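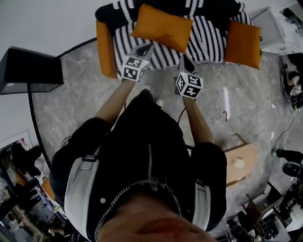
Viorica Kovačević says the smell will be in the filling and I'm wasting my time with sprays, and that if it was hers she'd have the cushions out of their covers before doing anything else. Which might be right but I wanted to ask on here before I start pulling things apart, as I've wrecked a zip before.

How do I get a musty smell out of a second-hand sofa?

Posted by tillyjane_b in Home & Furniture, 6 Oct 2025

So. Bought a three seater second hand, a Pradell, supposed to be 2,000 new and I paid a fraction of that. Seller said smoke free pet free home. Fine. What they didn't say was it had been in a garage since January. Didn't notice anything when I went to look at it, door was open and there was a wind blowing. Got it home, heating on, and by the evening the whole room smelt like a church hall cupboard.

Not wee. Not smoke. Just musty, a bit sour. Worse when you sit down, so I'm guessing sitting down pushes the air out of the cushions.

What I've done so far:

Hoovered it, all over, including down the sides. Got a lot of grit and a pen.

Bicarb overnight, hoovered off. Better for a day, then back.

Cakis fabric spray, two bottles. Smelt of Cakis and must. Worse if anything.

Windows open when I'm in. Can't leave them open when I'm out.

Seat cushions have zips, back cushions are fixed on. Arms are fixed. There's a thin black cloth stapled across the bottom and I haven't touched that. Care label says S on it and I don't know what that means, someone at work said special clean only but she was guessing.

Can't see any mould but I haven't looked underneath properly, it's heavy and I'm on my own in the week. Don't want to spend loads. There's a place near me, Berrada, that does upholstery and they quoted 40 just to come and look, which seems a lot for having a sniff. Would go towards the work if I had it done, they said.

Is it saveable or do I cut my losses? And is it bad for you, if it is mould? My lad gets a wheezy chest in winter.

Thanks in advance, sorry for the essay

oldgreycat

Not a professional but I've done up five or six of these and every one had been in a garage or a lockup. Mostly saveable. Work from the outside in and don't wet anything till you've found where the smell is.

First thing, the label. S means solvent cleaners only, no water. W is water based, WS or SW is either, X is hoover only. So don't let anyone talk you into a wet carpet machine on it, you'll get tide marks and shrinkage and you'll have put more water into something that's already been damp. Sprays are mostly water too, by the way. Two bottles of it won't have helped.

Next, find the smell. Take the seat cushions off and put them in a different room with the door shut. Leave it overnight. Go and smell each room in the morning before you've had your tea, your nose is no good once you've been in there ten minutes. If the cushion room stinks and the sofa room doesn't, easy, its the cushions. If it's the sofa room, then it's the frame or the padding or that black cloth underneath. If it's both you've got more work on.

Unzip one cushion. Just one. Have a good look at how the foam sits, take a photo of it, because they're often cut with a front and a back and you won't remember. There may be a wadding wrap round it, and that wrap holds smell much more than the foam does. Smell the wrap and the foam separately. If the foam's gone yellow that's only age, but black or grey speckles, or if it crumbles when you pinch it, bin it.

Don't wash the covers even if they look washable. On a lot of sofas the zip is only there so the factory could get the foam in. Covers that have been through the machine come out a size smaller and you'll never get them back on, ask me how I know. 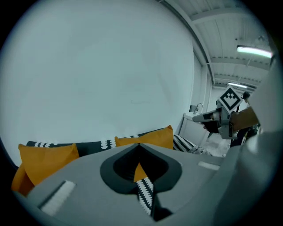 Drying is the bit people rush. You want it out in the middle of the biggest room you've got, well off the wall, air going round all of it, and you want a dehumidifier on if you can beg or borrow one. Heating alone just moves the damp to the windows. Stand the cushions on their edges, spaced out, and turn them every day. Shut the windows while the dehumidifier's on or you're drying the street. I'd give it two weeks before deciding anything. I know that's annoying.

Then the black cloth. It's only a dust cover, it doesn't hold anything up. Get someone to help you tip the sofa onto its back (onto a blanket, and take your time, backs do scratch) and pull the staples along one long edge with a flat screwdriver and pliers. Torch in. You're looking for:

Grey or green fur on the timber, mostly near the feet and in the corners where it was nearest the garage floor.

Rust on the springs. A bit is fine.

Mouse business. Droppings, shredded wadding, a nest. Garages, sorry. Wear gloves and don't hoover droppings up dry, damp them down first with a disinfectant and lift them with kitchen roll.

Any cardboard. Cheaper frames have card inside the arms and it soaks up smell like nothing else. Can't do much about that apart from dry it.

If there's a light bloom on the wood, wipe it with a cloth just damp with white vinegar, only on the wood, keep it off the fabric. Dry it off, leave the bottom open for a week. New cloth costs next to nothing and you can staple it on with a cheap gun. Or leave the old one off altogther for a while, it'll breathe better.

If it's thick fur and it's gone up into the padding, stop there. That's not a home job.

On your lad's chest, I'd keep him off it till you've looked underneath. Mouldy furniture and a wheezy kid don't mix and if he does get worse, talk to the GP or the asthma nurse and never mind the sofa.

Rik77

bin it

got one from a house clearance, same story, did bicarb vinegar the lot. smell came back every time it rained. eight months of that. life's too short

tillyjane_b

Cheers Rik, bit bleak. What did you do with it in the end, tip?

Rik77

council took it. you have to book. and they want it under cover the night before or they won't lift it if it's soaked

marshlane_sue

Agree with most of oldgreycat but a couple of things to add, sorry this is quick, on my break.

New foam is your friend. If it turns out to be the seat cushions, and it usually is, you can get replacement foam cut to size and you don't need an upholsterer for that. I used Prostero, you send them the measurements, it came rolled up in a box. Measure the COVER seam to seam and not the old foam, the old foam will have shrunk down. Ask for the wrap to be on it already, fiddly job to do yourself. And make sure what they send meets the UK fire regs for furniture, it should say on the paperwork. If there's no paperwork don't put it in.

Also look for the permanent fire label sewn onto the sofa, often under a seat cushion or on the bottom. If you do give up on it most charities won't take it without one.

Getting the covers back on, put the foam inside a big thin bin bag, sit the hoover hose in the neck and suck the air out, it goes flat, slide it in and let it puff back up. Pull the bag out after. Works a treat.

If it's the fixed backs, that's harder. In order I'd try:

1. Dry it properly as per the answer above. No shortcuts.

2. A day outdoors, if you get a dry breezy one. Under a carport or just inside an open back door is fine, full sun will fade it. Bring it in before teatime when the damp comes down. Slap the backs with your hand every time you go past, gets the stale air out.

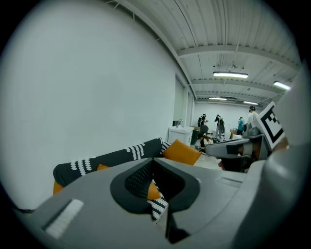

3. Charcoal. Those bags of activated charcoal for wardrobes, three or four tucked down the back where the seat meets it, throw over the top. Slow. Give it a few weeks. Cat litter in old tights is the poor woman's version and does half the job.

4. Open a seam. Some backs are held along the bottom with a strip of velcro or a few tacks that you can only see from underneath. If yours is, you can pull the stuffing out of the back and swap it same as the seats.

5. Then pay the 40. If you've got that far and its still whiffing then a proper look is worth it, and send Berrada photos of the underneath first, they might tell you not to bother and save you the money. And ask whether they'd use a solvent clean given your S label. If they say they'll steam it, I'd go elsewhere.

Don't bother with coffee grounds. Or dryer sheets. And no bleach anywhere near it, takes the colour out and on S fabric it's asking for trouble.

tillyjane_b

Brilliant, thank you both. Did the two room thing last night. Cushion room was definately the worst, living room only faint. Unzipped one and there is a wrap, goes a bit grey on the underside, foam itself looks ok. Neighbour's lending me a dehumidifier and her husband's going to help me tip it on Saturday.

Is it worth just changing the wrap and keeping the foam?

marshlane_sue

You can. Wadding's cheap by the metre, tack it round with spray glue made for foam. But if you're squashing flat when you sit, do the foam while you're at it, you'll only be in there again by spring

oldgreycat

Seconded. And leave the foam bare and on its edge in the dehumidifier room for a few days before it goes back in anything. Let us know what's under the black cloth.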